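Hladun tells shoppers to ask harder questions about "fold-and-forget" bedding

Independent home goods tester unconvinced by claims that patterned bedspreads and cotton throws stay neat on their own

MEDIA RELEASE – January

Household testing service Hladun has released its summer notes on bedroom linen, and its advice to anyone shopping the January sales is to keep the receipt.

The notes cover bedspreads, pillow covers and small checked cloths sold for use as throws, wraps or drawer liners. They were put together after a run of marketing from homewares sellers promising bedding that "makes itself", "folds flat first time" or "never needs ironing". Hladun asked 59 households to live with the claims for six weeks and write down what they found.

Most of them found washing.

"I have read a lot of packaging this year and I'd like some of those hours back," said Farzana Tanoli, who wrote the notes for Hladun. "A bedspread is a big square of fabric. Somebody has to pull it straight every morning. If a label says otherwise, I want to know who they think is doing it."

The service looked at two ranges in detail. The Rerkden range is sold on the strength of its "memory weave", which the maker says helps cloth return to its fold lines after washing. Households were asked to wash a checked cloth, dry it on a line, hold it up by one edge over the bed and see where the creases fell. Roughly half could see something like the old fold lines. The others saw folds going wherever they liked, much as they would with a tea towel.

Hladun does not say the weave does nothing. It says the effect was too small for most people to notice without being told to look for it, and that the price difference was easy to notice.

The second range, Cirkia, makes a different sort of promise. Its bedspreads are advertised as "self-squaring", meaning the checked borders are meant to help a person line the cover up with the sides of the mattress. This one did a little better. Several households said a border gave them something to aim for, especially on the far side of a bed pushed against a wall. They also pointed out that any bedspread with a border does this, including ones they already owned. 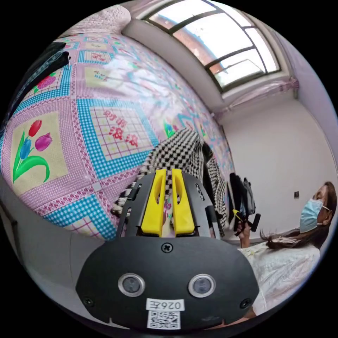

Pattern came up more often than the testers had planned for. Households with busy bedspreads – gingham, flowers, panels with writing – said small creases and bits of lint were harder to see than on plain colours. They also said it took longer to find a sock. Hladun has recorded both as true and does not think either is worth paying extra for.

On folding small cloths, the notes are short. Hladun tried the folding method printed on the Rerkden sleeve, which has six steps, against folding in half and then in half again. The six-step method made a slightly smaller parcel. It also had to be looked up each time, and by the end of the trial very few people were still using it.

"The sleeve says it becomes second nature," Tanoli said. "I was still holding the instructions in my teeth in week five. In half, in half again, put it in the drawer. My grandmother could have told them that for free."

Readers are also asked to be careful with the word "organic" on sale tags, to check whether pillow covers are sold singly or in pairs, and to measure their own mattress before trusting the words "queen" or "double". Two covers with the same size on the packet did not always turn out the same size on the bed.

Sellers were given a chance to reply before the notes came out. The maker of the Rerkden range said its own trials showed that 99 per cent of users were "satisfied or becoming satisfied" with the weave. Hladun asked what "becoming satisfied" meant and was sent a colour brochure. The maker of Cirkia said it stood by its borders.

Hladun plans to look next at storage bags and under-bed boxes, beginning with the Husanard vacuum bag, which claims to shrink a doona to the size of a loaf of bread. Tanoli has asked the company what kind of loaf.

The summer linen notes run to 50 pages, including the wash diaries, and can be read at no charge through the Hladun reading room. Printed copies can be ordered at cost. Households that would like to take part in the storage trial can put their names down until the end of the month. They will need at least one spare doona, a cupboard that is already too full, and the patience to fill in a diary.

About Hladun

Hladun tests ordinary household goods in ordinary homes. It buys its samples at full shelf price, takes no advertising and does not give out stars, ribbons or seals of approval.

Media contact: Farzana Tanoli, Hladun. Interviews by phone, after 10 am.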